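베란다 탁자에서 호두 소분하는 중. 저번 주에 산 게 아직 통에 한가득이다.

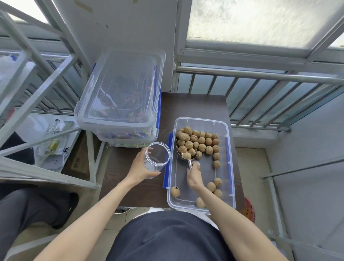 껍질째로 산 건 이번이 처음이다. 깐 호두는 편한데 우리 집은 먹는 속도가 느려서 늘 끝에 가면 쩐내가 났다. 껍질 있는 건 그나마 오래 간다고 해서 바꿔봤다.

큰 통째로 식탁에 올려두면 자리만 차지한다. 그래서 먹을 만큼만 병에 덜어 놓고 나머지는 다시 뚜껑 닫아서 다용도실로 보낸다.

손으로 집어 옮기면 부스러기가 같이 딸려 와서 스쿱을 쓴다. 스텐 스쿱은 시장 그릇집에서 2000원 주고 샀다. 원래 쌀 푸려고 산 건데 쌀통에는 계량컵이 들어 있어서 거의 안 썼다.

병은 다 먹은 병 씻어서 말려둔 것. 입구가 좁으면 호두가 걸리니까 넓은 걸로 골라야 한다. 가득 채우면 꺼낼 때 불편해서 위에 조금 비워둔다.

금 간 것도 꽤 있다. 그런 건 먼저 먹는다. 속이 까맣게 보이는 건 아까워도 그냥 버린다. 작년에 괜찮겠지 하고 먹었다가 하루 종일 입이 썼다.

낱개 포장 간식도 같은 식으로 큰 통에 몰아 넣었다. 봉지마다 따로 집게 꽂아두던 때보다 찾기 쉽다. 색깔만 보고 골라 먹으면 된다.

양옆에 걸쇠 달린 통은 인터넷에서 산 것. 두 개 사서 2년째 쓰는데 걸쇠는 아직 멀쩡하다. 바닥에 잔기스는 많이 났다.

까는 건 저녁에 할 예정. 호두까기가 어느 서랍에 있는지부터 찾아야 한다.

찾았다. 국자 서랍 맨 안쪽에 있었음. 4월에는 땅콩도 껍질째로 사볼까 싶다.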